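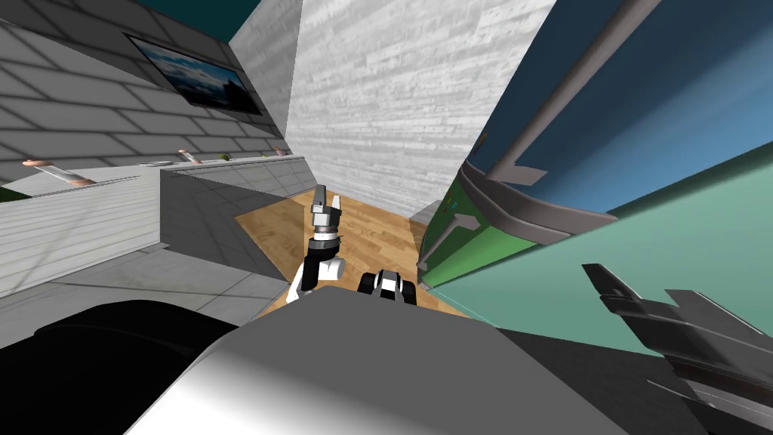 Home | Eating out | Recipes | Archive | Contact

Lunch at Kao, and the end of the old menu

Monday, November 15, 2021

I have been going to Kao since it had five tables and a hand-written sign for the toilets. It now has 21 tables, if you include the two out on the pavement, and last week it changed its menu for the first time since it opened. I went for lunch on the second day, and then again on Saturday evening to try the things I had missed.

For anyone who hasn't been, Kao is on the corner where the shoe repair shop used to be, opposite the bus stop. It sells rice dishes, soups and a few grilled things. Rainer Bauerfeind does the cooking and Frauke Schmieder runs the front. They worked together at Ivimine before it closed, and a couple of dishes came over from there, including the pork with pickled greens that most people order.

The pork is still on. The duck soup has gone, and so have the fish cakes and the cold aubergine. In their place there are two new soups, a plate of grilled mackerel, a mushroom rice dish and a short list of small plates that you are meant to share. The whole menu now fits on one side of a sheet. The old one ran to three sides and I don't think I ever ordered anything from the third.

At lunch I had the chicken and ginger soup. It comes in a deep bowl with rice on the side, and you add as much rice as you like. The broth was clear and quite strong, with a good amount of white pepper. The chicken was thigh meat, pulled into fairly large pieces. I would have liked more greens in it. My sister had the mushroom rice, which was better than mine. The rice had caught slightly on the bottom of the pot and she scraped up all the brown bits before I could get to them.

Service was slow that day. We waited a good while to order and longer for the bill, and the table next to us got somebody else's mackerel and had to give it back. Frauke said they had two new people starting and the kitchen was still getting used to the order of things. By Saturday it had settled down and everything came when it should.

On Saturday there were four of us, so we tried most of the small plates. The best was the fried tofu with a sour plum sauce. The cucumber with sesame was fine, though you could make it at home in ten minutes. The potato cakes were heavy and we left one. I had the mackerel as a main and would have it again - the skin was crisp all over and it came with a wedge of lime and a small heap of grated radish. The pork tasted the same as ever, which will please a lot of people.

There is one pudding, a coconut rice with stewed pears. It was very sweet. Two of us liked it and two of us didn't.

Prices have gone up a little. The soups used to be the cheap thing to have and they now cost nearly as much as the grilled dishes. The set lunch is still good value, but it finishes at two o'clock sharp and they do mean it. The wine list is short. We had a bottle of the dry white and then moved on to tea.

I asked Rainer about the duck soup, as I know a few of you will. He said it took two days to make and he was throwing some of it away every week. It may come back as a weekend dish after Christmas. He wouldn't promise. The cold aubergine has gone for good, or at least until May when the aubergines are worth buying again.

You can book by phone only. Fridays and Saturdays fill up, but we got a table at half past six without much trouble. If you are coming by car, don't try to park on the corner - use the street behind the library. There is a step at the front door and a level way in at the side, and if you ring the bell there somebody will come and open it.

Next on my list is Skavero, the new bakery by the station, which has been shut both times I have walked past. I also still owe you the recipe for the lentil pie. I need to make it once more and write down the oven times properly.

Recent posts

Breakfast at Jilent, second visit
What to do with a glut of pears
Three soups for a cold week
Where to buy decent rice in town
Ivimine: some notes on the last night

Get new posts by email. Enter your address to join 1,243 other readers. You can unsubscribe at any time.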